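Tultcombe Robotics Club
Pre-run safety checklist, Ondow project (living room tidy task)
Filled in by: Mārtiņš Baranauskienė
Session: Thursday, second half
Robot: Venus

1. Room and floor

Walkway to the door clear — OK
Carpet flat, no raised edges — OK
Loose cables routed away from the feet — NEEDS WORK
Comment: There is still a thin cable lying on the carpet on the robot's right side. Route it along the wall before the next run. Tape does not hold on this carpet, so use the cable cover from the Vieira cabinet.
Bags and drinks out of the area — OK
Comment: Two backpacks moved to the hallway.

2. Power

Battery charged before start — OK, 46 volts at the pack
Charger unplugged and put away — OK
Battery case checked for cracks or swelling — OK
Spare battery in the fire bag — OK

3. Emergency stop

Stop button tested before first motion — OK
Second stop button tested — OK
Comment: The second button sticks a little when you twist it to release. It stops the robot every time, but it should be replaced. Part ordered in March, not here yet.
One student holds a stop button and does nothing else — OK
Comment: Please swap this job every 8 runs. People get tired and start watching the laptop.

4. Hands and arms

Gloves on and seated at the fingertips — OK
Finger screws checked with the hand driver — OK
Arm cables have slack at full reach — OK, recheck left
Comment: The left forearm cable loops out from the side. Check that it can't catch on the corner of the sofa when the arm swings in. If it can, add a clip.
Grip force at the club limit or lower — OK
Comment: Setting is 1650 in the config file. Do not raise it to get a better hold on the pillows. Ask first.

5. Balance and stance

Feet flat and apart before the arms move — OK
Lean limit turned on — OK
Nobody within arm's reach during a pick — NOT MET ONCE
Comment: A student stepped in to straighten a cushion while the arms were live. Run was stopped, we talked about it, and we started over. The rule is hit stop, say "stopped" out loud, then step in.

6. Task objects

Only soft items in the pick area — OK
Comment: The two pillows are fine. No glass or mugs on the side table while Venus is running.
No zippers, pins or loose threads on fabric items — OK
Fingers let go fully before the arm backs away — CHECK EACH RUN
Comment: Fabric can bunch up around a finger. If it does, stop the robot and free it by hand — do not let the arm pull.

White pillow at the sofa, and teal fabric at the gripper: 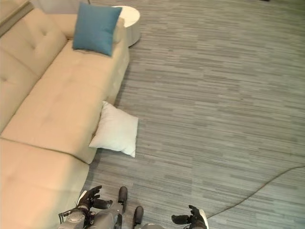
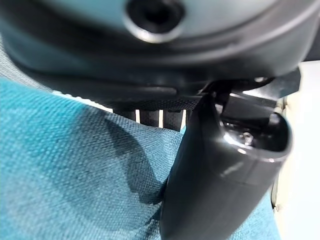 7. Shutdown

Robot in rest pose before power off — OK
Both stop buttons pressed in — OK
Log saved, last run number written down — OK, run 157
Battery out and in the fire bag — OK

Open items for next session

Cable on the carpet (item 1)
Replacement for second stop button (item 3)
Clip for left forearm cable, if needed (item 4)
Read the step-in rule out loud to the whole group before the first run (item 5)

Cleared to run again: yes, once the carpet cable is covered.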